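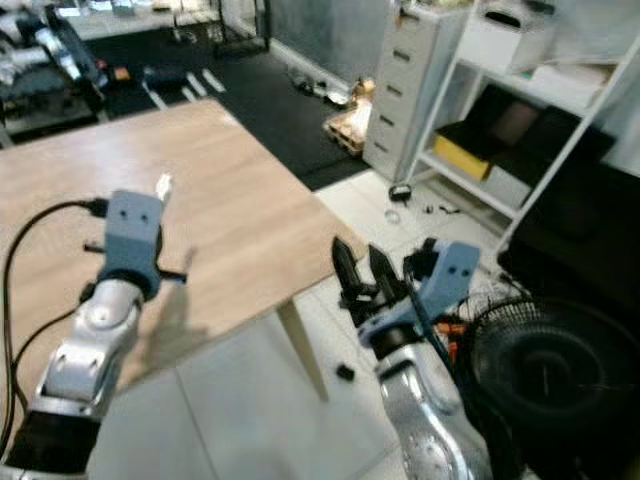

Both arms at the table, left gripper over the top, right gripper near the front corner.

Left gripper cable snagging on table edge, dropouts on long runs

Posted by Satish Gautam

I look after a two-arm cell at Drostham. Each arm carries a similar blue-grey gripper; on the left one the cable comes out of the side of the body. On the left arm the cable loops outwards, goes over the edge of the table and runs down from there. The right arm has its wiring bundled behind the wrist and gives no trouble.

The left gripper drops off the bus for a moment, then comes back. The log shows a timeout on the gripper node and nothing on the arm joints. It happens mostly when the wrist turns past 200 degrees on the way back to the parking position, and hardly ever in the first 30 minutes after switch-on. I have swapped the cable once, in February, and the fault went away for a few weeks. The controller is an Osik, firmware as supplied.

What I would like to know:
Is the loop too long or too short? The manual gives a minimum bend radius for the cable but no loop length.
Should the cable be clamped at the wrist, at the forearm, or both?
Can I leave the table where it is? Moving it means teaching 15 positions again.

Mereana Kereama

Clamp at both, but leave the slack between the clamps and nowhere else. At present your free length seems to run from the gripper body to somewhere under the table, so every wrist turn pulls on the connector. The connector is the weak part. A new cable hides the fault until the strands go again at the same point.

Procedure I use on the same arrangement:

Power down and lock off. Park the arm with the wrist at the middle of its travel.
Fit the first clamp on the gripper side, close to the connector, with the cable leaving it straight. No bend inside the clamp.
Fit the second clamp on the forearm, on the metal segment and clear of the black joint housings.
Turn the wrist by hand to each end of travel, brakes released according to the manual. At the tight end the loop should still have visible slack. At the loose end it must not reach the table top.
Take the cable down along the arm to the base. It should not touch the table at all.

Keep the bend radius at no less than 8 times the cable diameter unless the cable maker says otherwise. Ours is a Peduvel drag-chain type and that figure has held up.

The table can stay. If the cable follows the arm, the edge stops mattering - but check the parking move at low speed before you go back to full. Also check the connector pins before you close it up. If one is pushed back, the clamps will not cure it.

rutherford_cell2

Had this. Put a cable tie on it and it was fine. Might be the firmware as well, try updating.

Satish Gautam

Thanks. Two clamps fitted on Saturday, cable now taken down the arm to the base. One pin was pushed back by around a millimetre, so I have replaced the connector too. No timeouts so far, but it has only done short runs. I left the firmware alone so as not to change two things at once - the connector already makes that harder to judge.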